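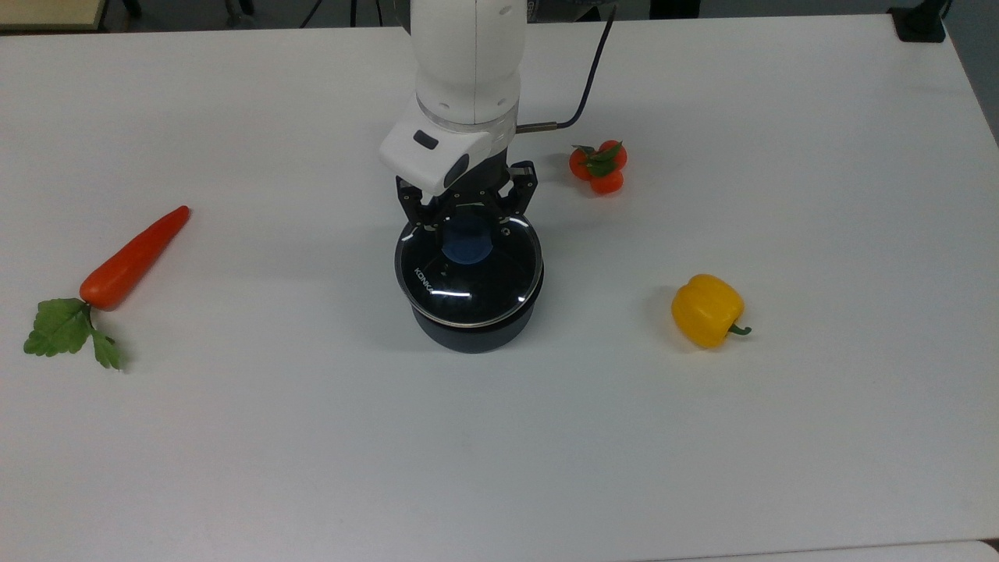
*The gripper over the lid of a black pot, with a toy carrot, tomatoes and a yellow pepper on the table.*

**Osby opens orders for its Kitchen Task Kit**

05/06/2025

I've been waiting for this one! Osby has finally started taking orders for its Kitchen Task Kit, the box of pots, lids and play food it's been teasing since February, and I got to spend an afternoon with it on a robot arm before the page went live.

The kit costs $400. For that you get the cookware, the play vegetables, a set of printed layout cards and a download code for 1121 recorded demos (lid off, carrot in, lid back on, that kind of thing). Osby says the first batch is 1000 kits, and when I checked this morning nearly 400 of them were spoken for, so I wouldn't sit on it too long if your lab has budget to burn.

I spent most of my time on the lids. A round knob on a domed glass lid sounds like the easy part, and oh boy, it is not. Come down a little off center and the fingers slide right off, or they tip the lid and you're chasing it across the table. I lost a good half hour to that, and I had fun the whole time. The play food is much kinder. The pepper was my favorite to pick up, and the carrot wants to roll if you grab it near the tip.

The layout cards are the part I didn't expect to like. You set things out the way the card shows, run your task, then swap cards, and you can compare notes with somebody in another building without sending photos back and forth all day.

A few gripes. The setup guide only covers Molari and Vogler arms right now, so if you're on anything else you'll be doing your own calibration (Osby told me more guides are coming, no date yet). The demo files are big and the download crawled for me. And I'd love a spare lid in the box, because glass and beginners don't mix.

Shipping starts in 2 weeks from the Brudska warehouse. Replacement vegetables will be sold separately, and Osby hasn't set a price for those yet.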